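Progress Report to the Listier Fund: Electric Locks for the Shared Lockers in Vollasberg
Reporting period: second half-year, prepared by the Buria workshop

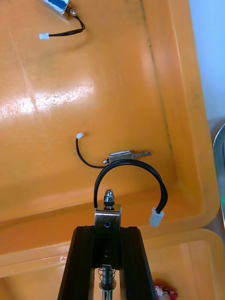 What has the grant paid for in this period?

Most of the money went to the small electric solenoid locks for the locker doors, to the cables and power supplies that belong to them, and to the working hours for fitting them. A smaller part was used for the repair of doors which were already bent when we received the lockers.

1. Where the project stands

As the Fund knows from our first report, the lockers stand in the covered passage beside the Vollasberg library and are meant for people who borrow tools from the workshop outside of opening hours. The plan is 200 doors with an electric lock in each one. The lockers are set in two rows, and the row at the wall is now complete. All doors in this row have their lock, are connected to the control box, and can be opened from the desk in the workshop.

The row at the passage side is partly done. The openings for the locks are cut and the edges are filed, but the locks are not mounted yet. We expected to finish this row in October and we did not manage it. The reasons are given in part 3.

2. The locks

We have chosen a simple type with a metal housing, a coil inside, and a latch tongue which holds the door. Each lock comes with a short two-wire cable and a small white plug. The plug was important for our decision. In the old lockers the wires were soldered, and for every broken lock somebody had to kneel in the passage with a soldering iron. Now the lock can be unplugged, taken out with its screws and brought to the bench.

Before mounting, every lock is checked at the bench. We connect it to the supply, let the tongue pull back several times, and look if it returns fully. We also pull lightly on the cable where it enters the housing. Locks which pass are kept separate from the ones still waiting, in plastic trays, with the cables left free so that the plugs are not pressed under the metal.

In the first delivery from Radwan we found 8 locks where the tongue returned too slowly. Radwan replaced them without discussion, but the replacement took five weeks. The second delivery had no such problem.

3. Delays and difficulties

The largest delay came from the doors. Our drawing was made from the wall row, and we believed that both rows were the same. The doors of the passage row are slightly thicker, and the tongue does not reach deep enough into the catch plate. We tried a longer tongue first, but this is not offered for our type. Then we tried to place the lock nearer to the door with a thin metal spacer behind it, and this works well. The spacers are cut in our own workshop and cost little, but they need time, and each one must be drilled with care.

The second difficulty was moisture in the passage. During the autumn rain we saw small drops on the inside of the upper doors. No lock failed from it so far. We have nevertheless moved the cable path to the back side of the lockers, where it is dryer, and we have closed the gap under the roof edge with a rubber strip.

The third point is smaller. The cables on the locks are short, and in the corner lockers they do not reach to the distribution strip. For these doors we make extension cables with the same kind of plug.

4. Costs

The spending remains inside the budget. The spacers, the rubber strip and the extension cables were not planned and came together to 2,168. We ask the Fund to agree that this amount is taken from the line "signs and printing", where we will need less than we wrote in the application. The library has offered to print the signs for us.

5. Next steps

Mounting in the passage row starts in January, as soon as the spacers are ready. We calculate around 2 months for this work, with a test of every door after its lock is connected. In the same time we will write a short instruction for the desk staff, which explains how to open a door by hand if the power is off. The draft of this instruction can be sent to the Fund on request.

We would like to keep a small reserve of locks, cables and spacers in the workshop after the project ends. The number is not decided, and we would be thankful for the advice of the Fund, as it has supported similar lockers in other towns.

The statement of expenses and the list of tested locks are attached separately.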